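Questions I get about selling soap at the Prelcombe market

I've had a stall at Prelcombe for long enough now that the same questions land in my inbox every August, right when people start thinking about the winter season. So I've put my answers in one place. They're my opinions, and the market office may well tell you something different!

## How do I get a stall?

You fill in the form at the market office and then you wait. I was number 22 on the list when I applied, and it moved faster than I feared (people drop out once the mornings get cold). Ask for the covered side if you can. Rain gets into everything on the other side, and a soggy cardboard box of soap is a very sad thing to carry home.

## How long does a bar last?

It depends so much on how you keep it. A bar that sits in a puddle goes to mush, and one that drains between washes just keeps going. I tell everybody to get a dish with slats or holes, or even to stand the bar on its edge if it'll stay there.
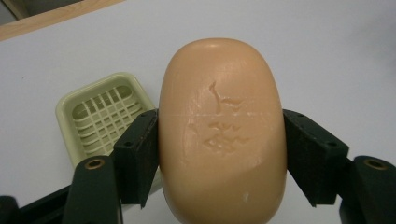 I also tell them to keep two bars going and swap them, so each one gets a proper rest. My aunt did this her whole life and I thought she was being fussy, but I do it now too. The stamp on the front wears down first and that's fine, the soap underneath is exactly the same.

## What should I charge?

More than you think! My first season I priced everything to match the supermarket and came home with less than I'd spent on oils and the stall fee. Write down every single thing you buy, including paper bags and gas, and work up from there. I use a little bookkeeping app called Dinari for this, but a notebook is just as good if you'll really fill it in.

## Should I bring testers?

I go back and forth on this one. People love to pick a bar up and smell it, and I'd never stop them, but a whole row of open bars picks up dust and fingerprints by noon. These days I open one of each kind and keep the rest wrapped underneath.

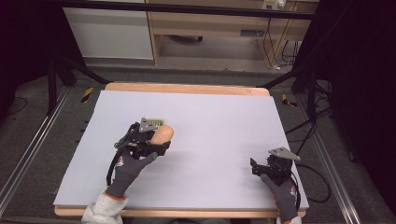 Evelien Vandenberghe wrote in to disagree: "I tried one open bar per scent and people just walked past. Cut a bar into small pieces and let them take one home. Half of mine come back and buy the whole thing." I tried it after that, and she's right about the unscented ones at least - those don't sell themselves from a distance.

## What about the table?

Bring your own if you have one. The ones you can rent wobble, and mine had a leg that folded up whenever somebody leaned on it. Go for a plain, light top and skip the patterned cloth, so the colors of the soap can do the work.
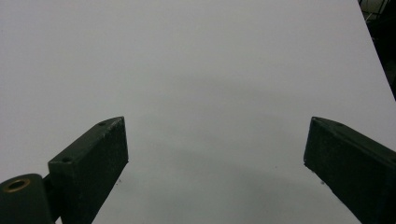 *Plain white, my favorite kind of tabletop.*

## Can I take cards?

Yes, and you should. The signal is best near the Cârstea bakery end and pretty awful by the gate, so bring change as well.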